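Search this site
Enter keyword Go

Sourdough by Mail: Your Questions, My Answers

Last updated February 16, 2018

I get a lot of email about the starter I send out, and I love it, but I was typing the same replies at midnight while my own dough sat there getting too puffy. So I've put the usual ones on one page.
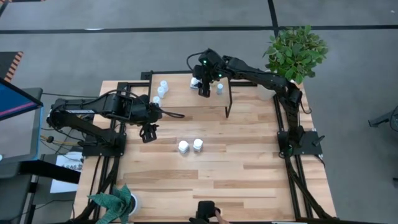
If your question isn't covered, write to me anyway. I read everything, I'm just slow in January (everybody makes the same resolution, bless you all).

What am I getting in the envelope?

Dried starter flakes in a little paper packet, plus a folded sheet with the feeding instructions. I spread my starter thin on parchment, let it dry until it snaps, and crumble it up. It looks like fish food. It's supposed to look like fish food!

Is it a really old starter?

Nope. People tell me about starters that came over on a ship with somebody's great-grandmother, and I think that's lovely, but mine began in a jam jar when I was between jobs and bored. I named it Jimon. Whatever lives in your flour and your kitchen is going to move in pretty fast anyway, so I wouldn't pay extra for a family tree.

How do I wake it up?

Soak the flakes in a couple spoonfuls of lukewarm water until they go soft, then stir in enough flour to make a thick paste. Cover it loosely and leave it on the counter. Next day, throw half away and feed it again with equal weights of flour and water. Keep that up daily. Most people see real bubbles somewhere in the first week, and I'd wait until it doubles after a feeding before you bake with it.

It bubbled like crazy on day two and now it's dead. Did I kill it?

Almost certainly not. This is my most popular email by a mile. The early burst is usually bacteria having a party, and then things go quiet while the yeast catches up. Keep feeding it. Érica Camargo wrote me three very sad messages in one weekend and had one foot at the trash can, and then the next Wednesday she sent a picture of it climbing out of the jar.

There's gray water on top. Is that mold?

Gray or brownish liquid is just hooch, and it means the starter's hungry. Pour it off or stir it in, then feed. Fuzz is mold. Pink or orange streaks are bad news too. If you see fuzz or pink, toss the whole thing, wash the jar in hot soapy water, and start over with the spare flakes. (You did keep spare flakes, right? Please keep spare flakes.)

What flour should I use?

Whatever unbleached all-purpose you can get cheaply. I like a spoonful of whole rye in there because it perks things up, but you don't need it. I've had folks ask if they have to buy the fancy stone-ground stuff, and for the starter itself I think it's a waste, since half of it goes down the drain or into pancakes. Save the nice flour for the loaf.

Does it have to be bottled water?

My tap water's fine and yours probably is too. If yours smells like a swimming pool, let a pitcher of it sit out overnight. Some towns treat their water with chloramine and that doesn't leave by sitting, so if you've tried everything else and your starter still sulks, try filtered for a few days and see.

Can I do this without a scale?

You can, people have for ages, but a kitchen scale will save you so much grief. A cup of flour is a different amount every single time I scoop it. Mine is a cheap one with a cracked corner and it's still going. If you really won't budge – and I know who you are, Genivaldo – go by thickness. You want pancake batter on the heavy side.

I'm going away. Who feeds it?

The fridge does. Feed it, give it an hour on the counter, put the lid on loosely and stick it at the back of the fridge. I feed mine weekly when it's in there, but I've left it much longer and it came back after a few feedings. It was cranky and smelled like nail polish remover, but it came back.

My loaf is flat. Help!

Okay, so this could be a bunch of things. The first one I'd look at is whether the starter was ready. If it hadn't at least doubled, it wasn't going to lift a whole loaf. After that I'd look at your kitchen temperature. A cold kitchen in winter can stretch the rise from an afternoon to 12 hours, easy, and recipe times are always written by somebody with a nice warm kitchen. Watch the dough and ignore the clock.

It can go the other way too. If the dough spread out like a puddle when you tipped it from the basket, it may have gone too long. Put it in a loaf pan next time and you'll still get good toast.

Do I need a Dutch oven?

It helps a lot because it holds the steam in. Preheat it empty, drop the dough in, bake with the lid on for the first 20 minutes and then take it off so the crust can brown. Check that the knob on your lid can take the heat, because some of the plastic ones can't. Without a Dutch oven, I'd use a heavy baking sheet with a metal roasting pan flipped over the top.

What do I do with all the extra?

Pancakes, waffles, crackers. Saodah Pasaribu sent me her scallion flatbread, where you just pour the discard into a hot oiled skillet with scallions and salt, and I've made it for lunch more often than I should admit. I don't use discard from the first week, though. It tastes off while things are still settling.

Is sourdough gluten free?

No! Wheat sourdough has gluten in it. I know there are articles going around saying otherwise. If you have celiac disease, please don't eat it, and please don't order from me either, because all my flakes are made with wheat.

Do you ship outside the US?

Not right now. I tried, and two packets came back with stickers all over them. Rules on mailing food are different everywhere and I can't keep up with them.

Can I give some to my friends?

Please do. Nayara Portela dried a batch of hers and tucked it into holiday cards, and now I get questions from her cousins. Just pass along the feeding sheet too, or send them to this page.

How do I reach you?

Reply to your order email and it comes straight to me. Tell me what flour you're using, how warm your kitchen is, and when you last fed it. A photo from the side of the jar is more use to me than one from the top.

Get new recipes in your inbox! Enter your email address Subscribe

This site uses cookies to remember your cart. By continuing to browse you agree to our use of cookies. OK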